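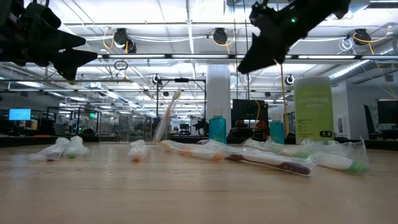 Progress Report to the Jacobs Fund
Bagged Goods Handling Cell, Pramitz Laboratory
Reporting period ending April
Submitted by Kristof Mertens, Cell Lead

1. Purpose of this report

This report covers the setup, upkeep and repair of the two-gripper tabletop cell supported under the Grovus grant. It follows the headings agreed with the Fund at the start of the project. Spending is reported separately by the finance office at Poronow.

2. State of the cell

The cell was in working order at the close of the period. Both arms are mounted over the wooden table, and the handling set now in use consists of toiletry items, chiefly toothbrushes in sealed clear plastic bags, together with upright bottles and a canister of wipes. The toothbrushes remain in their bags during all work. Clear film catches the ceiling light and changes shape under the fingers, and the cell has to be set up with that in mind.

The cell was available for 578 hours in the period, against a planned figure of 800. Most of the shortfall came from the repair to the left gripper described in section 4. The remainder was taken up by planned service and by a building power shutdown that was announced after our schedule had been fixed.

3. Setup work completed

The table was leveled and fastened to the floor in the first weeks of the period. Before that, small movements of the table made it necessary to repeat the height calibration several times a week. It is now done once a week and has stayed within limits at every check.

The travel limits of the two arms were set again so that the fingers can pass each other over the middle of the table at low speed. The lower stop for each gripper is set just above the wood. Flat items are reached with the tips of the fingers, and upright items are approached from the side at reduced closing force. Closing force for bagged items was lowered to 80 percent of the earlier setting after the film was found to tear at the seal.

The overhead cameras were cleaned and their mounts tightened. Cable runs along the ceiling were labeled at both ends. One connector was found loose and was replaced from stock.

4. Repair of the left gripper

Early in the period the left gripper began to close unevenly. The fault came and went, and for several days it was treated as a calibration error. When the housing was opened, the drive coupling was found to be worn on one side, with fine dust in the guide.

The coupling was replaced, the guide was cleaned and greased, and both fingers were removed and refitted with new screws. The replacement part took longer to arrive than the supplier had stated, and the cell ran on the right gripper alone in the meantime. After refitting, the left gripper was put through 171 open and close cycles without load and then returned to normal duty. The fault has not come back. The right gripper was opened as a precaution and showed no wear.

A spare coupling is now held on site for each gripper – a cost of this kind was not foreseen in the original budget and has been met from the consumables line.

5. Routine care

The following routine has been in force since the repair and is recorded in the cell log.

Daily: wipe the fingertips, check that the status light on each gripper is lit, remove torn bags from the handling set.
Weekly: height calibration, check of finger screws, check of camera mounts.
Monthly: open both housings, clean the guides, inspect the couplings and cables.

Two members of staff are trained to carry out the monthly service. A third will be trained in the coming period.

6. Open matters

Glare from the ceiling lights on clear film remains a difficulty. Dimming the row nearest the cell was tried and gave some improvement, but the lights are shared with neighboring work areas. A request for separate switching has been sent to building services and has not yet been answered.

The cable to the right gripper shows light rubbing where it meets the bracket. It has been wrapped and is inspected weekly. Replacement is planned for the next monthly service.

7. Request to the Fund

We ask the Fund to approve the transfer of the unspent travel allowance to spare parts. No change to the total award is sought. The written request, with the supplier's quotation, is attached as Annex B.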